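Drive swap recordings pass the halfway mark at Estmont

The Minja project has now recorded 1,641 demonstrations of a hard drive swap, out of the 3,000 planned. Most were made in August, after the work moved to the larger room at Estmont.

In each recording an operator steers the arm by remote control – taking hold of a drive caddy, lining it up with the cage and sliding it in. A second person stays at the bench to reset the parts between runs. The recordings are then used to train the arm to do the job without an operator. Rok Shehu, who runs the sessions, has asked operators to slow down on the approach, as most of the rejected runs went wrong in the last inch before the slot.

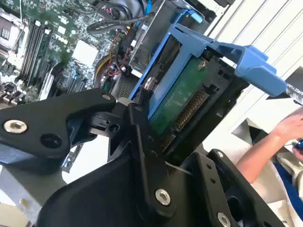
A drive in its blue caddy, held by the gripper near the open machine.

So far 341 runs have been rejected and will be recorded again. They are not included in the total. Tilance is checking the remaining files and will pass them to Filtix for training once the set is complete.

Two operator places are open for the next round. No experience with the arm is needed – new operators get a practice day first, and those runs are not kept. Please put your name on the list at the Estmont front desk.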